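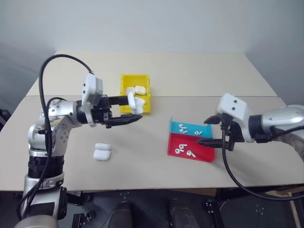 Brenano started with a drawer. Natália Barreto ran the front desk at a bus station in Grandthorpe and every night the same drawer got fuller – gloves, keys, one shoe, phones ringing with no one allowed to pick up. People called, got put on hold, gave up. She figured there had to be a better way to run a lost and found and started writing one down on the back of old timetables. Most of what comes in is small stuff. A white earbud case with the lid open, a yellow plastic bin to put it in, that's a typical item on a typical day. Small stuff matters to whoever dropped it.

What we do

We run lost property for places that don't want to run it themselves. Bus stations, swimming pools, two theaters, a college, the covered market at Macedo. We pick up, log, store, match and send back. You keep your front desk free for the people standing at it.

Every item gets a tag and a shelf. Descriptions are written by a person, in normal words, so when someone calls and says "kind of a greenish umbrella, wood handle" we can find it. Phones and wallets go in the locked room. Food gets thrown out same day, sorry.

We hold things for 80 days. After that, clothes and umbrellas go to charity, glasses go to an optician who takes them for reuse, electronics get wiped or recycled. Nothing gets sold. We get asked that a lot.

How we got here

Natália worked alone the first winter out of a rented garage. Ilídio Pacheco joined in February to drive the van and ended up building the shelves, the tag system and most of the rules we still use. He now runs the warehouse and still drives the van when somebody is out sick.

The garage lasted until the pool contract. Wet towels – so many towels. We moved to the unit on the Plotbridge road, which has heating and a proper counter, and we can hold 2000 items there before it gets silly. After the summer festivals it gets silly.

Who we are

There are 13 of us now, part time and full time. Some on phones, some on sorting, a few on the road. Everybody does a shift at the counter, Natália included. New people start on umbrellas and work up.

Lost something?

Check with the place you lost it first, they may still have it. If it's already come to us you can call or fill out the form. Tell us where, when and one thing about it only the owner would know. A scratch, a sticker, whats in the side pocket. Bring ID when you collect. Someone else can pick up for you with a signed note.

Counter closes at 6 pm. We can mail most things, you pay the postage and nothing on top.

Run a venue?

Email us how many items you get in a normal month, even a guess, and wether you need pickups weekly or more often. Natália or Ilídio will come take a look at your cupboard. We've seen worse.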